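Schreibtisch Greltberg von Fovach im Test: viel Platte, knappe Schublade

Von Begoñe Toledo

Seit März arbeite ich am Greltberg, einem weißen Schreibtisch mit Schublade und offenen Fächern unter der Platte. Vorher hatte ich den Lindgren aus demselben Haus, der ohne jeden Stauraum auskommt und mir irgendwann zu klein wurde. Der Greltberg sollte vor allem zwei Dinge besser können: Papier aufnehmen und Technik von der Arbeitsfläche holen. Ich habe ihn selbst bezahlt.

Lieferung und Aufbau

Geliefert wurde in zwei Paketen. Das größere mit der Platte habe ich allein nicht die Treppe hinaufbekommen, der Fahrer hat mit angefasst. Schäden gab es keine, die Kanten waren ordentlich geschützt. Die Anleitung besteht fast nur aus Zeichnungen. Bei den Seitenteilen ist schlecht zu erkennen, welche Seite nach innen gehört, ich habe eines davon falsch herum angeschraubt und musste es wieder lösen. Die Löcher haben das gut überstanden.

Für den gesamten Aufbau habe ich einen Nachmittag gebraucht. Ein Akkuschrauber mit niedrigem Drehmoment ist praktisch, ein einfacher Schraubendreher reicht aber aus. Die Platte sollte man zu zweit auflegen. 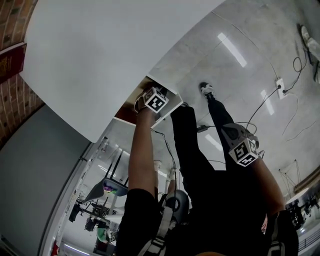
Nach dem Aufbau stand der Tisch zunächst leicht schief. Das lag am Boden in meinem Altbau, der zur Wand hin abfällt. Mit den Stellfüßen lässt sich das ausgleichen, allerdings nur, wenn man von unten herankommt. Wer den Tisch in eine Ecke stellt, sollte die Füße vorher einstellen. Nach zwei Wochen habe ich alle Schrauben noch einmal nachgezogen. Seitdem wackelt nichts mehr, auch beim schnellen Tippen bleibt der Monitor ruhig.

Arbeitsfläche

Die Platte ist groß genug für einen Monitor, ein Notebook und einen aufgeschlagenen Ordner daneben. Das war beim Lindgren nicht möglich. Kaffeeränder gehen mit einem feuchten Tuch ab, Kugelschreiber braucht etwas Spülmittel. Fingerabdrücke sieht man kaum, Staub dagegen schon, vor allem am Nachmittag, wenn das Licht flach hereinkommt. Einen Kratzer hat die Oberfläche inzwischen, er stammt vom Metallfuß meiner Lampe. Ich habe Filz daruntergeklebt.

Die vordere Kante ist recht scharf. Wenn ich länger schreibe, drückt sie am Unterarm. Eine Schreibunterlage hilft, sie sollte aber etwas über die Kante reichen. Beim Clestbridge, den ich zum Vergleich im Geschäft angesehen habe, ist die Kante abgerundet. Der kostet dafür deutlich mehr und hat keine Schublade.

Stauraum und Kabel 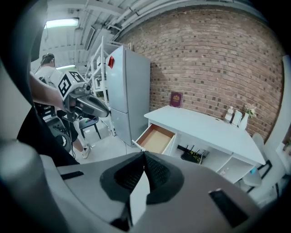

Kabel sind bei den meisten Schreibtischen ein Ärgernis, und auch der Greltberg löst das Problem nur zum Teil. Eine Kabelwanne gehört nicht zum Lieferumfang, und eine Öffnung in der Platte habe ich vermisst. Nützlich sind dagegen die offenen Fächer. Der schwarze Router passt samt den aufrecht stehenden Antennen unter die Platte und nimmt oben keinen Platz weg. Die Steckdosenleiste habe ich mit Klettband an der Unterseite befestigt, das hält bisher.

Die Schublade läuft leichtgängig, hat aber keinen Dämpfer und schlägt zu, wenn man sie mit Schwung schließt. Ihr Boden ist aus hellem Holz und biegt sich unter einem Paket Druckerpapier mit 500 Blatt etwas durch. Fovach gibt für die Schublade eine Belastung von bis zu 5 Kilogramm an. Für Stifte, Hefte und ein paar Briefumschläge genügt das, für Aktenordner ist sie zu flach. Die stehen bei mir jetzt wieder im Regal.

Geruch und Geräusche

In den ersten Tagen roch der Tisch nach Karton und etwas nach Klebstoff. Nach einer Woche mit offenem Fenster war davon nichts mehr zu merken. Die Schublade quietscht nicht. Nur wenn die Heizung morgens anspringt, knackt es gelegentlich in der Rückseite.

Kundendienst

In meinem Schraubenbeutel fehlten zwei Abdeckkappen. Ich habe über das Formular auf der Website geschrieben und am nächsten Vormittag eine Antwort bekommen. Die Kappen kamen per Brief, kostenlos und im richtigen Farbton.

Bewertung

Ich würde den Greltberg wieder kaufen, die Schublade würde ich mir aber vorher genauer ansehen. Wer viel Papier ablegt, braucht zusätzlich einen Rollcontainer. Für einen Arbeitsplatz mit Notebook, Monitor und wenig Zubehör passt er gut. Von mir gibt es vier von 5 Punkten, den Abzug gibt es für die Vorderkante und die fehlende Kabelführung.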